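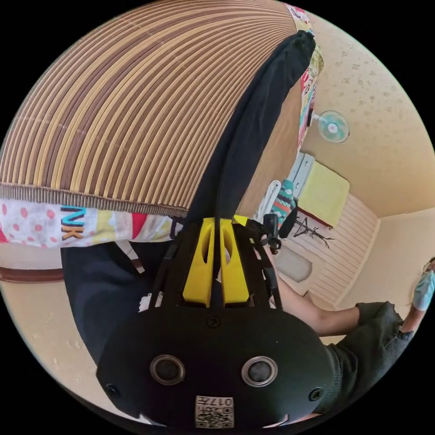
The Laundry Has to Be Taught by Hand

Print | E-mail
76 shares | 20 comments

The first thing you learn from a week with the Drondeno hand kit is how badly you fold. I had gone through life assuming I was fine at it. Then I put on the wrist loop, picked up a black plastic claw with bright yellow fingers, and spent most of a morning failing to get a pair of pants over the back of a chair.

The Drondeno is sold by Truruleo to people who want to teach robots chores and don't own a robot. You hold a gripper in each hand and squeeze the handle to close the fingers. Then you go about your housework like a lobster. A camera on each unit records what the fingers see, the kit notes when they open and close, and you send off the results. Somewhere down the line a machine with a similar pair of claws is supposed to learn from your example. I have met my example and I'd advise the machine to look around.

Truruleo calls the kit "living-room ready," a phrase that must have been approved in a very large living room. The housings are wide and rounded, and the first time I reached for a sock with both hands I knocked them together with a noise that brought my wife in from the yard. You learn to come at things from the sides. You also learn that the back of the gripper, with its two round rings, looks a lot like a face. It watches you work. I turned mine to the wall at lunch.

To see it used by somebody competent, I went out to Prelldale, where Mohandas Poduval runs a small business called Chacko that fills orders for home recordings. He has six of the kits and a waiting list of jobs, most of them involving cloth. Cloth, he told me, is where the money is.

"A cup is a cup," he said. "You pick it up, you put it down, it is still a cup. A shirt is a different object every time you touch it."

He'd know. His recorders work in ordinary homes, among ordinary things, and he won't let anyone tidy up first. A customer once asked for plain backgrounds and he talked them out of it. A robot that has only met a towel against a white wall, he says, will be in for a shock when it meets his mother's house. 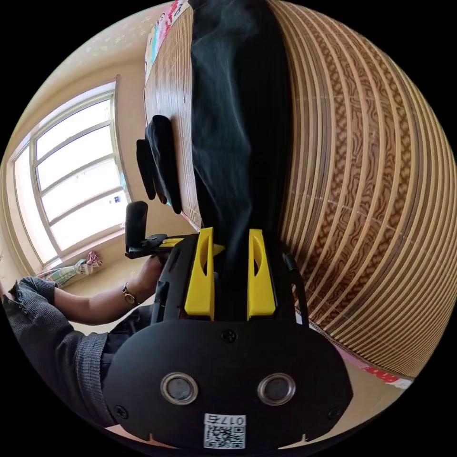

Page last changed: May, 4:20 p.m.

What Poduval's people have that I don't is patience at the pinch. The yellow fingers are stiff, and they don't tell your hand much. With bare fingers you can feel that you've caught two layers of denim instead of one. Through the Drondeno you find out when the second layer comes along for the ride. The trick, as he showed me, is to take less fabric than seems sensible, lift a little, look, and only then commit. He did this quickly and well. I did it slowly and ended up holding a pocket lining.

Dark cloth is worse. Black on black gives you very few clues about where one fold stops and the next begins, and a strap is the worst of all, because it twists on its way up and you have to decide whether to care. Poduval cares. He made me do one again for a twist I couldn't see until he pointed at it.

The fingers themselves are the best part of the design. They're 3D printed, they have slots cut through them, and they come off with a screwdriver when you drop one down the stairs, which I mention for no particular reason. The kit ships with 2 spare sets. Mine now has one. The color is a good choice too. I lost the manual twice and never lost a finger.

The software is another matter. Pairing the two grippers took me 20 minutes on the first day and slightly longer on the second, after an update meant to speed it up. The app greets each finished recording with a cheerful chime and then, some time later, rejects it by e-mail. "Insufficient engagement with object" was the reason I got most often. I've had the same note from teachers. 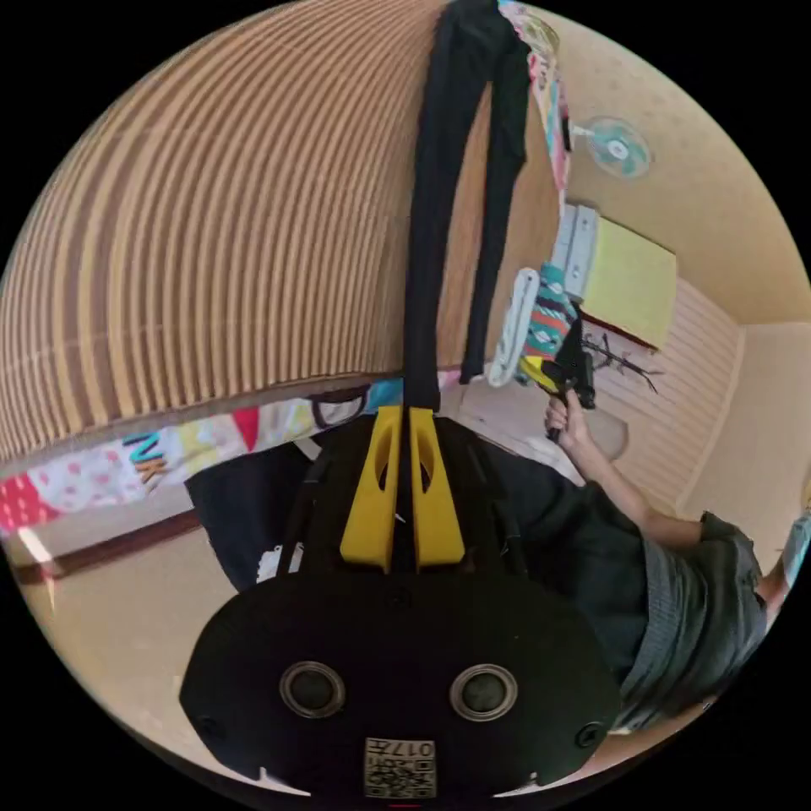 Yellow fingers, black fabric, and a second gripper close by.

Should you buy one? If you're Poduval, you already have. If you run a lab or a small shop and need a lot of recordings of people handling soft, awkward things, the Drondeno is sturdy, simple to repair and easy enough to hand to a beginner before lunch. The forearm ache fades after a few days. If you were hoping to get your own laundry done faster, I have to report that a basket I normally clear during one TV show took me two evenings and part of a third, and that several items were later refolded by someone who lives with me and has standards.

I sent in 76 recordings over the week. Truruleo's checker kept fewer than I'd hoped, though a dish towel from the last night got through with no remarks at all. Poduval watched it on his phone while I waited.

"The corner is off," he said, and went back to work.

Print | E-mail

More in Home Machines
- Robot Mops and the Rug Problem
- Who Wants a Machine to Make the Bed?
- We Let a Window Cleaner Loose on a Skylight
- Letters: Your Worst Vacuum Rescues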